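Walking the Hattar

The first thing they took off me was the trolley, and I'll be honest, I cried a bit in the depot toilets. 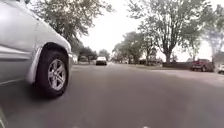
It was a good trolley! Three wheels, one of them mine (I'd paid for it myself after the old one went flat outside the bakery for the third time), and a canvas bag with my initials inside the flap in laundry marker. I'd pushed it through Trulby for most of my working life, and then one morning in September the supervisor called us all out to the loading dock and there stood a row of Hattars, knee high, charging away with their little lights going, and my trolley was on its side in the skip.

The Hattar was a delivery robot and it was going to do my round. My job was to walk behind it.

"Walk behind it and do what?" I said.

"Attend," said the supervisor, reading it off a sheet.

Paltari, the company that had bought our depot, wanted every machine attended for the first part of its life. Attendants got the same pay as before, a yellow vest, and a tablet on a neck strap that gave me a rash. The tablet showed what the Hattar saw. And what it saw, mostly, was wheels. I'd never thought about how much of a street is wheels until I had to look at it from down there. You'd come up beside somebody's big silver ute or SUV and it filled a third of the screen like the side of a ship, and then past it there'd be the whole open road and one tiny white car coming at you, and my heart would go every time. I'd look up from the tablet and the car would be just a car, miles off, and I'd feel silly. Then I'd look down again and grab the strap.

I asked the supervisor whether the machine felt like that as well. He said to put it in the feedback box.

So that was how we started, me and number 62. Some of the others gave theirs names but I wouldn't. I had a dog once that I named too soon. Sixty-two was a number, and it was painted on the lid, and it would do.

I had 300 doors on my round and I knew every one of them. I don't mean the addresses, I mean the doors. I knew which ones stuck and which had a step that would turn your ankle, and which belonged to people who'd been standing behind them since breakfast waiting to hear the gate. Sixty-two didn't know any of that. It rolled up to the path, played two notes, opened its lid and waited 30 seconds. If you hadn't come out by then it closed up and left, and you got a message on your phone saying sorry we missed you.

Thirty seconds! You try getting out of a recliner with a new hip in thirty seconds.

The lady on the corner by the red brick church (I always called her the Duchess, because of the dressing gowns) missed it four days running. I stood on the footpath in my yellow vest and watched her come down the hall through the frosted glass, one hand on the wall, and I watched the lid close. I wasn't allowed to touch the parcels, you see. An attendant who handles goods is a courier, and Paltari had a different line in the budget for those. On the fourth day she got the door open just as Sixty-two was turning round, and she looked at it, and then she looked at me.

"Did I do something?" she said.

I've thought about that quite a lot.

On the fifth day I stood in front of it. That's all I did. A Hattar won't run into a person, it'll just sit there humming and thinking it over, and while it's humming it keeps the lid up. I planted my two feet at the bottom of the Duchess's path and bent down to do up my shoe, and I'm not quick with laces at the best of times. She got there. She took out her parcel (wool, it was always wool) and gave the lid a pat on the way past, like you would a horse.

After that I did up my shoe at a good many doors. The man with the stutter who liked to get one full sentence out before you went, I did both shoes for him. The flat over the chemist, where the girl had twins and only two arms. I got a name at the depot for being slow, and the tablet started logging it. Obstruction, pedestrian, it said. Obstruction, pedestrian. Obstruction, pedestrian. I was the pedestrian.

Now I don't want you thinking I was against it. My knees weren't against it, I can tell you that. I'd been getting cortisone in the left one and by the second month I'd stopped bothering, just from not having to shove a full load up the hill. I had my hands free. I ate a sandwich walking, and I'd never once done that. When it rained I had an umbrella up! All those years I'd gone home soaked because you can't push a trolley and hold an umbrella, and there I was strolling along behind Sixty-two like somebody's aunt on holiday. The young fellow who started the same week as me, years back, loved his from the first day. He'd put his back out twice on the old job and he said he'd walk behind a hippo if it carried the bags.

But he went in the first cut. They moved to one attendant for every 4 machines, which meant sitting in a room. It had a big window that looked out on the wall of the Skotov tyre place. I had four screens, and all of them were wheels.

I was good at it, too, and I didn't want to be. I could tell you by the kerb which street I was looking at. When a machine got muddled I'd get a ping and I'd take over with a little stick and steer it past whatever it was, a bin or a hose or kids with chalk, then hand it back. I'd never driven so much as a forklift in my life. The supervisor put me up for a certificate.

What I couldn't do from the chair was bend down and tie my shoe.

I found the setting on a slow afternoon, poking about in menus I probably wasn't meant to poke about in. Dwell time, it was called. It had a box next to each address, and each box had a thirty in it, and you could click on the thirty and type.

I sat and looked at that for a good long minute. Then I typed in a number for the Duchess. I shut my eyes and walked her hall in my head, from the recliner to the door with one hand on the wall, stopping at the coat hooks where she always stopped, and I counted. Then I did the man with the stutter, and the twins. I did the whole round over the next few weeks, in between pings, door by door. Some of them I made shorter. There was a fellow up the hill who never came out for anybody, ever, and I gave him five.

It came up at the monthly meeting. The supervisor had a chart and my round was a different colour on it. Fewer missed deliveries than anyone, he said, and nobody in head office could work out what the machines were doing differently up my end, so they wanted to come and have a look at Sixty-two. They thought it might have learned something.

I could feel my rash starting, and I hadn't worn the strap in months.

"What'll they do with it?" I said.

"Copy it, I suppose. Put it on all of them."

"It won't work," I said. "It's only good for those doors."

Everybody looked at me. I hadn't spoken at a meeting since the one about the biscuits. So I told them. I told them about the hip and the coat hooks and the twins, and the shoelaces before that, and it all came out in a rush and not in the right order, and the supervisor wrote some of it down. When I got to the end he asked me how long it would take to do the other rounds.

"I don't know the other rounds," I said. "You let those people go."

He put the cap back on his pen. Then he took it off again and asked me if I still had the young fellow's number, the one with the back.

I did. I rang him from the car park, leaning on the Skotov wall out of the wind. He was up a ladder doing his sister's gutters and he made me say it all twice. While he was thinking it over one of the Hattars came in off the road on its way home, and it got as far as my feet and stopped there, humming, with its lights going. I had a look at the lid. It wasn't mine. I moved over and let it by.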